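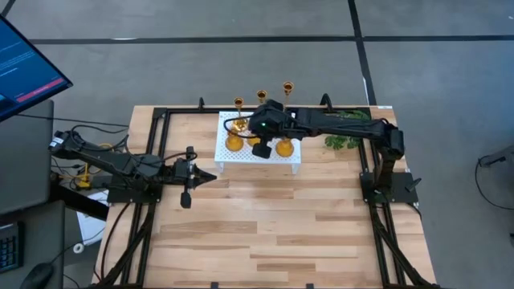

Three gold candle holders on and around a little white stand.

July, late, nearly one in the morning

I should be asleep, and I said I would be asleep, but the railroad is finally running all the way out to Uklow and I'm far too pleased with myself to lie down. So, tea (the mint one, the box is almost gone) and this notebook page, and then bed, I promise.

For anyone who stumbled onto this diary from somewhere else, Votico is the Minecraft server I've been playing on since winter. It's small and slow and friendly, survival only, and people there care an unreasonable amount about where the roads go. I moved in because I wanted a place to build a fishing village, and I did build the fishing village, and then I got talked into trains. I blame Yevhen Holovko for this completely. Yevhen builds stations the way other people bake bread, he just always has one going, and if you stand next to him long enough he hands you a stack of powered rails and points at a hill.

The hill in this case was the one between my village and Uklow, and oh, that hill. I'd been walking around it for months. There's a path along the river that floods you with drowned every night, and there's the top route with the goats, and I have been knocked off the top route by those goats more times than I'm going to write down in a diary other people can read. A tunnel was the obvious answer and I kept putting it off, partly out of laziness and partly because I really do hate digging in straight lines. I get bored and look for iron and then I'm three levels down in a cave with no torches and the tunnel is forgotten.

What changed my mind was the new resource pack. The server switched over to Prokopenko this month, after a lot of grumbling in chat (some of it mine, I admit), and I've come around to it so much that I can't go back. The stone is softer. The deepslate isn't that hard angry gray anymore, and the lanterns have a warmer look that makes even an ugly corridor feel like you'd want to sit in it. The first night I had it on I walked through my own cellar like a tourist. And I thought, well, a tunnel in that stone wouldn't be so bad, would it?

So I started. The whole line came out to 1316 blocks from my dock to the platform at Uklow, which I know because I had to work out the rails beforehand, and I still ended up short and had to go melt down gold I'd been saving for apples. Powered rails eat gold like nothing else. I spent all of one evening in the Nether picking at gold ore with those awful pigs snorting behind me, wearing the gold boots so they'd leave me alone, and of course the second you mine the gold in front of them they don't care about your boots one bit. I died in a very silly way, got everything back, and went straight to bed in a mood.

The tunnel itself took longer than I'd like. I hit water twice. The first time it was only a pond, and I plugged it with dirt and then went up and made the pond pretty again, with lily pads. The second time it was the river, the Prava, which I had honest to goodness believed was on the other side of the hill! I had the map upside down in my head. It came in through the ceiling and washed away a long stretch of rail and all my torches, and I sat there in the dark, treading water, laughing a bit. Yevhen came over with sponges. I didn't even know he had sponges, and he wouldn't tell me which monument they were from. He stayed until the roof was sealed and then he stayed longer and put glass in it, so now when you ride through you look up and there's the river going over you with the salmon in it. It's the best part of the whole line and it wasn't my idea at all.

We argued over the station for a good while, in the nice way. He wanted a big iron roof with arches and I wanted something low, with spruce and a stove and flowerpots, because Uklow is a sleepy sort of place and only has 17 houses. We met in the middle. It's low, but it has arches. There's a bench by the window and a bell that I wired up all by myself with an observer and far too much redstone dust, and it rings when a cart comes in. Sometimes it also rings when a chicken goes by. I've decided to leave it.

Tonight was the first proper ride. There were 13 of us online, more than I've seen in ages, and seven wanted to go in the first batch, so we sent the carts off one after another and naturally the second one caught up with the first under the hill and they all bunched up and rolled backward. I think the slope past the glass part is too shallow and needs another powered rail or two. I'll fix it tomorrow. But then it went, it really went, and everybody was typing at once in the dark and you could hear the bell going and going as they came in.

Afterward people just stood around on the platform for ages. Someone put down a cake. Someone else had brought a horse, I'm not sure how, and it wouldn't fit under the arches, so there was a whole discussion about the horse. I walked home along the top route for old times' sake and a goat got me, right at the same ledge.

Things to do, before I forget: more rails on the slope, signs at both ends, a barrel at Uklow so people can leave their carts behind, and cod for the cat in the ticket office, who hasn't got a name yet. Yevhen is already talking about a branch line out to the mesa. I told him I have no gold. He said he knew a place.

Tea's cold. Going to bed now.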